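Wellenier Cabin Guide
Section 4: Packing the Soft Bag and Closing the Cabin Cupboard

4.1 Before you begin

This section is for guests and for the people who change the cabins between guests. It tells how to pack the fleece things, the drinking bottles and the small items into the soft bag which hangs in the hall cupboard. The bag is the model Konden, in size medium. In the two older cabins it is the size large, but the steps are the same.

Please read the whole section once before you start. The work takes fifteen minutes the first time and less when you know the order.

You need:

the soft bag Konden with its inner divider
the fleece throws and fleece vests of the cabin
the drinking bottles or tumblers, washed
2 dry kitchen towels
the packing card (it is in the pocket inside the cupboard door)

If the packing card is missing, ask for a new one from Impi Kemppainen at the reception. Do not write a new card by hand. We had earlier three different cards in use and the bags were never the same.

4.2 Checking the fleece

The fleece with curly loops is warm but it collects everything. Crumbs, pine needles and dog hair go deep between the loops and they do not come out by shaking only.

1. Take the fleece to the porch. Shake it two or three times, holding it from the short side.

2. Put it on the bench with the curly side up. Brush with the soft brush, always in one direction. Do not use the hard shoe brush. It pulls the loops open and after this the surface looks like old wool.

3. Turn the piece around and check the smooth parts. Some of our pieces have smooth panels of another color sewn to the curly part. The seam between them is the weakest place. If you see an open seam longer than your thumb, put the piece in the repair box and take another from the shelf.

4. Feel with your hand that the fleece is dry. The edges are thick and they dry last. Press the edge between your fingers and wait a moment. If it feels cold, it is probably still damp.

Caution: Never pack damp fleece. The bag is closed with a tight lid and the smell will stay in the bag for the whole season. One damp vest is enough for this.

Note: In October and later, the porch is often too wet for drying. Use the rack above the sauna dressing room bench. Do not hang fleece over the stove rail. The loops melt easily and become hard.

4.3 Preparing the bottles

The cabins have different bottles because they were bought in different years. The oldest are Woltmont steel bottles with a screw cap. The others have a push lid. All of them are packed in the same way.

1. Open the bottle and check that it is empty. Smell it also. Coffee with milk is the most common problem.

2. Wash the bottle with warm water and a little dish soap. Wash the cap separately. If there is a sealing ring, lift it with a wooden stick, not with a knife. Wash under it and push it back evenly.

3. Let the bottle stand upside down on a kitchen towel for 4 hours. Overnight is better if no new guests are coming.

4. Wipe the outside with the second towel. Dark bottles with a matte surface show the lime spots very clearly. A drop of vinegar on the towel takes them away.

5. Put the cap on, but turn it only until it stops. Do not tighten it with force. A little air should be able to move, and the next guest must be able to open it, also a guest with weak hands.

Caution: Do not pack a bottle which has something inside, even clean water. The bags are kept on the upper shelf and a leak goes down to the bed linen.

4.4 Placing the divider

The divider is a flat piece with a fold in the middle. It makes two rooms in the bag, a wide room for the fleece and a narrow room for the bottles and small items.

1. Open the bag fully and put it on the floor or on the low table. The handles must hang outside.

2. Push the divider down until it touches the bottom. The folded side goes toward the narrow room.

3. Press the fastening strips against the wall of the bag with your palm. There are 4 strips. If one does not hold, there is usually fleece dust in it. Clean it with the corner of the card.

Note: If the divider does not reach the bottom, it belongs to the large bag. This mistake happens when two cabins are cleaned at the same time. Ville Saarinen has marked the large ones with a spot of red paint on the upper corner, but the paint has come off from some of them.

4.5 Packing in the right order

The order is important for the reason that the bag must stand straight on the shelf. If the heavy things are in one end, it leans and falls when the cupboard door is opened.

1. Put the largest throw in first. Fold it in half, then again in half, and then roll it from the thick folded side. Do not roll it very tight. The fleece needs to stay high and soft.

2. Press the roll down in the wide room with both hands. Press slowly, because the air comes out slowly.

3. Put the vests on top of the roll with the curly side in. The zippers should look up. A zipper against the loops catches them and makes a small hole when somebody pulls the vest out quickly.

4. Put the bottles next. If the narrow room is full, a bottle can go in the wide room beside the fleece. It can lie in a slanting position, but it should have fabric against its side so it does not knock on other things. 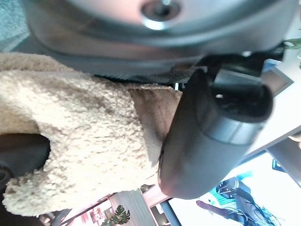
5. Put a folded kitchen towel between two bottles if they would touch each other. Steel against steel makes noise in the car and the paint gets scratches.

6. Fill the small items in the places which are left: the flashlight, the box of matches in its plastic cover, the playing cards. The first aid pouch goes always on the top and is never placed under the fleece.

7. Compare the bag with the packing card. Read the card from the top to the bottom and touch each thing when you read its name. It sounds childish, but we have fewer missing things after we started to do so.

8. Close the lid. Start from the left corner and go around. If the zipper stops, do not pull. Go back a hand's width, push the fleece down away from the teeth and continue.

Caution: Keep your knee off the bag when closing it. The push lids break under weight and the broken plastic is sharp.

4.6 Putting the bag in the cupboard

1. Lift the bag from both handles at the same time. The side handle is only for pulling it out from the shelf.

2. Place the bag on the upper shelf, with the name label toward you. Leave a free space of 4 fingers behind the bag so the air can move.

3. Close the door and check that it stays closed. In the cabin Jääskeläinen the door opens by itself in dry weather. Turn the small wooden latch there.

4. Sign the list on the inside of the door. Only your first letters and the time of day are needed.

4.7 If something is not right

The bag does not close.
Take out the upper vest and roll the big throw again. Usually the roll has opened in the bag. If it still does not close, look if there is a pillow inside. Guests put pillows there often with good intention, but pillows belong to the bed box.

The fleece has flat places after storage.
Hang it for one night in a room with normal warmth. Brush it lightly in the morning. Do not iron it and do not use steam.

The fleece has a sticky spot.
Lay ice in a plastic bag on the spot and break the sticky matter off with your nails. Wash the whole piece after that at a low temperature, turned inside out, without softener.

The bottle smells after storage.
Fill it with warm water and one spoon of baking soda and leave it until the evening. Rinse it two times. If the smell is in the sealing ring, change the ring. Spare rings are in the drawer below the reception telephone.

The cap does not match the bottle.
The caps have been mixed between cabins. Do not force it. Bring both parts to the reception in the morning before 11, when the boxes of the other cabins are still there.

A thing on the card is missing.
Write it on the list with the cabin name. Do not take it from another cabin, also not for one night.

4.8 Care of the empty bag

Two times in a year the bag is emptied fully and turned inside out. Vacuum the corners with the narrow nozzle. Wipe the inside with a cloth and mild soap water and leave it open until the next day. The divider is wiped only, it must not go in the washing machine, where the stiff plate inside it bends.

Check the handles at the same time. If you see loose threads where the handle meets the bag, cut them short and tell Ville. He sews the handles again in the winter with the strong thread.

The instructions for bed linen and towels are in Section 5.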